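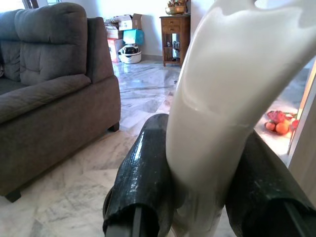
WANTED: people with a famous pet (or nearly famous)

Trumstead is a small podcast and newsletter about celebrity culture. We're putting together a new series on animals who got known. TV dogs, shop cats with a following, the parrot who was in one commercial in 2000 and still gets recognized at the vet. That kind of thing.

We need 40 owners to talk to. Not looking for huge accounts. If people in your town stop you on the street for a selfie with the dog and can't remember your name, you are exactly who we want.

What's involved:

One phone or video call, usually under an hour. Evenings fine, we can go as late as 9 pm.
A few old photos or clips if you have them. Phone quality is OK.
4 of the owners will be asked to record a longer episode at our place in Prevthorpe. Travel paid. Pet welcome, pet not required.

What we'll ask: how it started, who noticed first, did any money come out of it, what the neighbors think. Also what happens when it fades. We'd really like to hear from people whose pet WAS well known and now isnt. Those are hard to find.

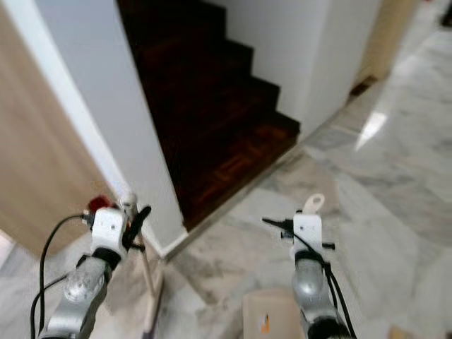
Owners of animals that have since died are very welcome too, we'll go gently and you can stop the call whenever.

Pay: flat fee for the call, more for the longer recording, sent with your confirmation. No fee for just applying, sorry.

Please don't apply if you're an agent or a brand. We had a lot of that last time with the Brirkard series (the soap opera extras one) and it ate up weeks.

You must be 18 or over and be the person who lives or lived with the animal. Any species. Horses yes. One tortoise already booked but we'd take a second.

To apply: use the form on the Nutsugah board, listing 2686. Put the animal's name in the subject line, then a few lines on what its known for and where. Links if you've got them, no attachments please, the inbox chokes.

Calls start in February, form closes end of January. We answer everyone but it may take a couple weeks.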